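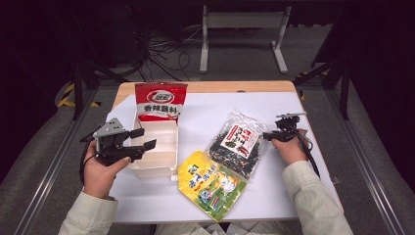 Snack table: red-and-white packet, bag of dried seaweed, yellow pouch, white box.

SNACK SWAP BOXES – SECOND ROUND

Quick one from me, kettle's on and I have 4 messages to answer before lunch.

The July swap is on again. Same idea as last time. You bring snacks from home, from your aunt's cupboard, from the good shop on Ollach, wherever. We mix them up, box them, you go home with somebody else's. 40 boxes this round, so if you want one put your name down with Mitra Ghasemi early. Last time they went fast and I had to hear about it for weeks.

Things to know:

Sealed packets only. No home baking, sorry Afshin, we all loved the date cookies but they were crumbs by the time they got to anyone.

Seaweed is very welcome. Flat bags go in last, on top, or you get seaweed dust. Pouches lie on their side. Anything tall goes at the back and can stick up a bit, we don't close the lids untill the end anyway.

If the packet isn't in English, please tape a note on with what's in it – nuts, fish, milk, how hot. Yara Karam can help with Chinese labels, Banafsheh with Persian. Spicy is fine, spicy with no warning is not. Ask Vira about her train ride home.

A white sheet goes over the table before we start. Whoever took the blue one home, can we have it back.

Packing starts at 4, upstairs at Kordestani. Bring a marker if you have one, ours are all dried out. Pick up is from the side door same evening, and leftover packets go in the kitchen drawer for who ever wants them.

More soon – V.

12 shares | 3 comments

Recent items
Uvine jar returns: where to leave them
Ferker tea tasting, notes from Banafsheh
New shelf in the upstairs kitchen
Lost and found for July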